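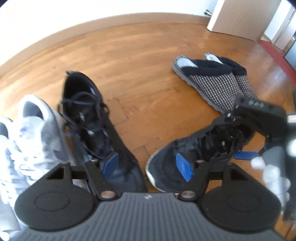
August 22, 2024

What a day! The pitch about the Mustgate repair nights went out at seven this morning, before I'd even had breakfast, and by lunch I had three replies. Three! In February I sent something very similar (same client, same list, nearly the same subject line) and got one out-of-office and a request to be taken off the list.

I keep going back over what changed. The opening, mostly. Naheed crossed out my whole first paragraph last night and wrote "start with the kettle" in the margin, so I started with the kettle. A woman in Celtevside has had hers mended 13 times and won't hear of a new one. The bit about Mustgate opening a second site got pushed down to the fourth paragraph, and Mahmoud was nervous about that, being the client and wanting his news up top, but he let me have it. Good on him.

I also cut the list. It was 3000 names, most of them from before my time, and I got it down to 60 people I'd read at least one story by. That took all of last week and I grumbled the whole way through, but I loved it by the end – you start to see who likes a number and who likes a person and who just wants a decent photo and to be left alone.

First call back was Iqra Kiani from the local paper. She wants the kettle woman, obviously! I rang to check she was still happy to talk and she was thrilled, and told me about her toaster as well, for 15 minutes. I wrote it all down. There could be a second story in the toaster.

The other two were a trade newsletter asking for costs per repair (Mahmoud is digging those out tonight) and a radio producer who may or may not have us on, depending on what else comes up. I'm trying not to get my hopes up about the radio. My hopes are up.

Less good: Memby logged all three replies as bounces, so the report I'd half written for Waqas was nonsense and I had to redo it by hand. Finn says there's a setting. There's always a setting with Finn. Waqas liked the report anyway and wants me to try the same approach for Lashari, who make garden hoses and are convinced they have nothing interesting to say. I bet they do. Somebody there will have a favourite complaint letter.

Must remember to send Iqra the spelling of the kettle woman's surname, and ask Naheed whether she'd look over the Lashari notes before I get too attached to my first paragraph again.

Too wound up to sleep. Tea, then bed.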